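Visit report: Grolach Teacher Assessment Center, December intake

Our group visited the Grolach center in December to see how written papers for candidate science teachers are set, printed and marked. Maricel Barredo arranged the visit for the training college in Nerdale. I went as the chemistry tutor, with Jocelyn Dumlao from physics. Orest Dovhaniuk, who manages paper production, took us through the building.

The center handles subject papers for secondary posts. In the last session 1181 candidates sat papers there, and 129 of them took chemistry. The chemistry paper is in two parts. Part one is short-response work on physical and inorganic topics. Part two is longer written answers, mostly organic mechanisms and laboratory method, with one compulsory question on classroom practice.

Setting room. Each question is drafted by one setter and worked through by a second person who has not seen the draft solution. If the two solutions differ, the question goes back. Dovhaniuk showed us a retired question on buffer solutions that had been returned 2 times over the number of significant figures expected in the answer. The wording now states this in the stem. I would like our own mock papers to do the same.

Print room. Papers are run on a Borkel press, collated by machine and sealed in packs of 15. Any pack with a broken seal is logged and pulped. We were not allowed past the yellow line while the press was running. It was loud, and most of the explanation had to be repeated in the corridor.

Marking hall. Markers work one question each across all scripts. Amado Sison, lead marker for chemistry, explained how method marks are carried forward after an arithmetic error. A candidate who gets the wrong molar mass but uses it correctly loses one mark only. He reported that the most frequent loss in part two is missing curly arrows or arrows drawn from the wrong atom. Units came next. He does not recommend reciting the syllabus headings in long answers, which earns nothing.

Lunch was served in the staff canteen at 12:30. Discussion continued there with Alfie Greenwood, who handles appeals. Appeals on chemistry are mostly clerical checks of the mark total.
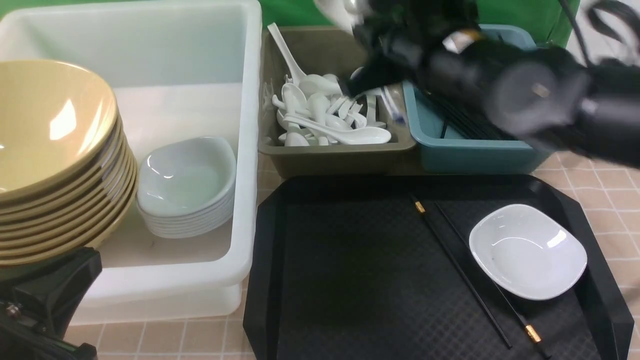

Bowls and small white dishes in a plastic bin.

After lunch we had an hour with the syllabus archive. Electrochemistry has gained weight over the last three revisions, and qualitative analysis has lost some. Copies of the current syllabus and two past papers are in the Nerdale tutors' office, on the shelf by the door. The marking schemes may be read there but not copied.

Follow-up: Jocelyn Dumlao will ask about a physics marking session in the spring. I will revise mock paper B before the next tutorial block.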